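Vudumik size chart data, release 3

Maintained by Trudy Te Moana. Last revised 2023-02-14.

Contents

Garment measurements for women's tops, trousers and dresses sold in Australian sizes 6 to 26. Each row is one garment in one labelled size, measured flat. There are 277 garments from 19 labels. Labels are coded L01 to L19, and the key is not distributed.
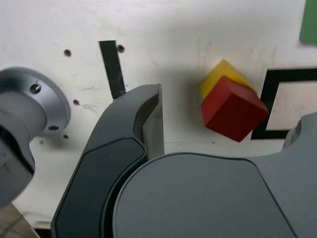
Gripper at the white tabletop.

Files

garments.csv: one row per garment and size
labels.csv: label code, price band, country of design
grading.csv: increments between adjacent sizes, derived from garments.csv

Columns in garments.csv

garment_id: string, unique within a release
size_label: as printed on the swing tag, not normalised
bust_cm, waist_cm, hip_cm: flat width doubled, to the nearest 0.5
fibre: main fibre only
stretch: 0 or 1
colour: free text, lower case

Missing values are empty. A zero in stretch means a woven or non-stretch knit and should not be read as missing.
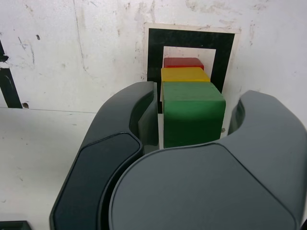
Labels that use S/M/L sizing are kept as printed. The Drillum conversion table is applied only in grading.csv, where XL is mapped to 18. Users who prefer a different mapping should rebuild that file from garments.csv.

Measurement

Garments were laid face down, smoothed by hand and measured with a fibreglass tape. Bust was taken 2 cm below the armhole. Elasticated waists were measured relaxed. A second reader repeated 55 garments, and where the readings differed by more than 1 cm the mean was recorded. 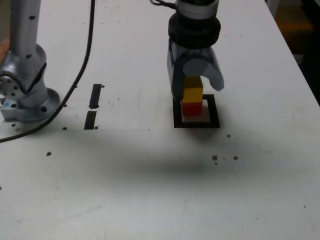

Two stacked blocks held between the fingers.

Known problems

Sizes above 20 are under-represented in trousers. Hip is missing for most A-line dresses. L07 changed its block pattern in May and both versions appear under one code. The Grimshaw import in release 2 truncated half sizes; this is corrected.
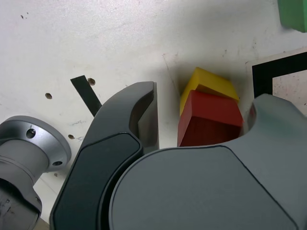
Rows with a garment_id beginning JM were converted from inches by the Jomiser script and carry rounding error of up to 0.6 cm. Exclude them when computing increments.

Licence

CC BY 4.0. Cite the release number.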